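Kendeo Handheld Kit: README

Contents

1. What this repository covers
2. What comes in the box
3. Before first use
4. Recording a session
5. File layout
6. Working in bedrooms and laundry rooms
7. Known problems
8. Care and spare parts
9. Support and credits

1. What this repository covers

Kendeo is a hand-held gripper kit for recording household tasks. A person holds the gripper, does the task with it, and the kit saves video and finger opening. The recordings can then be used to train a robot arm fitted with the same fingers.

This repository holds the setup notes, the recording software, the conversion scripts and a small sample set. It does not hold the robot control code. That is in the Akyol repository, which has its own README and its own license.

The text below applies to the second version of the kit. If you have the first version, use the branch called v1-final. The calibration files are not compatible between the two, and the software will refuse a v1 file with the message "wrong finger table".

2. What comes in the box

- gripper, assembled, with fingers fitted
- wide-angle camera, already mounted and focused
- USB cable
- hex keys for the finger bolts and the pivots
- calibration board, printed on stiff card
- carrying case

A memory card and a laptop are not included. Any laptop that can write the video stream to disk without dropping frames will do. We have had trouble with very old machines that have spinning drives.

Kits are sold or loaned through Drirport. Loan kits have to come back with both hex keys. Please check before you close the case.

3. Before first use

Tighten the finger bolts by hand with the small key. They should be snug, no more. The pivots use the large key and come set from the workshop. Leave them alone unless the fingers wobble.

Open and close the fingers a few times. The tips should meet in the middle. If one side lags, see section 7.

Install the software:

pip install -r requirements.txt
python setup_kit.py

The setup script asks for the serial number on the gripper body and then looks for the camera. On Linux you may need to add your user to the video group and log in again.

Next, run the calibration:

python calibrate.py --board card

Hold the gripper over the board and move it slowly from side to side until the progress bar fills. Keep the whole board in view. Do this again if the kit has been dropped, if the camera has been taken off, or if the fingers have been changed. Otherwise once is enough.

4. Recording a session

Start the recorder:

python record.py --task fold_cloth --site stolside

The task name can be anything without spaces. The site name is used for the folder. Press the button on the laptop keyboard (space bar by default) to start a take and press it again to stop.

Start each take with the fingers closed. The converter uses the closed position to line up the finger signal with the video, and takes that begin half open are moved to a folder called check. They are not deleted. Most can be saved with fix_start.py.

Move at the speed you would want the robot to move. Fast takes look fine in the viewer but the position tracking suffers, mostly on plain surfaces.

A take that goes wrong can be dropped by pressing D before the next one starts. If you drop the object and pick it up again, keep the take and add the note "retry" when the recorder asks. Those takes are useful.

5. File layout

Each take has its own folder:

video.mp4 is the camera video
fingers.csv has finger opening with a time stamp
pose.csv has the estimated position of the gripper
notes.txt is whatever the operator typed

The sample set has 387 takes from 14 tasks. They were recorded at Stolside, our test site, with kits taken from normal stock. Sibel Aksoy and Sinan Şimşekoğlu did the recording. Songül Uçar checked the takes and wrote the notes file for each task.

Of the 387 takes, 34 have a pose track with gaps. They are marked in gaps.csv. We left them in because people asked for realistic data to test their own filters on. If you only want clean takes, load the set with --no-gaps.

Time stamps are in seconds from the start of the take. Finger opening is in millimeters between the tips. Earlier copies of the sample set used a raw sensor value, so if your numbers look far too large, download the set again.

6. Working in bedrooms and laundry rooms

Most support questions come from these two room types, so they get a section.

A plain sheet gives the tracker very little to hold on to. Wrinkles help. Furniture at the edges of the view helps more. The lens is wide enough to take in most of a room while the gripper is over the bed, and the tracker relies on that background. Do not crop the video before running the pose script. 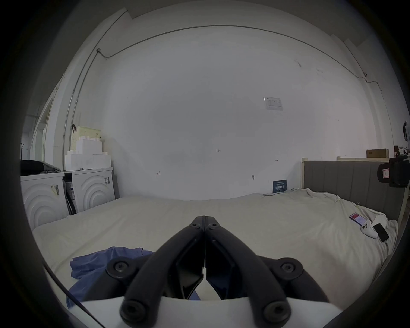

For soft items, go in from above with the tips close together, open just before contact, and close on a fold. Coming in flat pushes the cloth along the sheet and gives you a take with little in it. With thin cloth, press down slightly before closing. The finger faces are flat on the inside and will hold a single layer if there is something firm underneath.

Phones and game controllers can be left on the bed as background or used as task objects. Say which in the notes. A phone lying flat on a soft surface is hard to pick up with these fingers, and we suggest sliding it to an edge first. If a screen may light up during a take, turn it face down. Bright screens have confused the exposure setting more than once.

Front-loading washers are good landmarks for tracking when they are still. During a spin cycle they are not, and neither is anything stacked on top. Pause recording until the cycle is over.

The wide view also means that notices, labels and handwriting on walls end up in the video. Look through the footage before you share it. The blur tool takes a box drawn on the first video frame and follows it:

python blur.py --take 2 --draw

It works well on flat walls and less well near the rim of the lens, where shapes bend. Check the result by eye.

7. Known problems

One finger lags behind the other. Usually a loose pivot. Tighten a quarter turn and test. If it is still there, send the kit in.

Camera not found after the laptop sleeps. Unplug the cable, wait a few seconds, plug it in again. A proper fix is planned for March.

Cable catches on bedding. Run it back along the forearm and hold it with the strap from the case. Do not tape it to the fingers.

Pose track jumps when a door opens. The tracker sees the brighter room and picks new points. Keep doors as they were at the start of the take.

Recorder stops without a message. The disk is full. We know the message is missing.

8. Care and spare parts

Wipe the fingers with a dry cloth. Do not use alcohol on the lens. Lint collects around the pivots after laundry tasks and can be brushed out with a soft toothbrush.

Fingers, bolts and cables can be ordered one at a time. Order fingers in pairs if the old ones are worn, as a new finger next to a worn one will not close evenly. Cameras are replaced in the workshop only, and the kit comes back with a new calibration file that you need to copy over the old one.

9. Support and credits

Open an issue in this repository for software questions. Attach the log file and one short take if you can. For repairs and loans, write to Hacer Çetinkaya at the Drirport desk and include the serial number.

Documentation by Nadine Saliba. Last updated Jan 8, 2022.

The software is under the MIT license. The sample set may be used for research and for testing products. Ask us before you redistribute it.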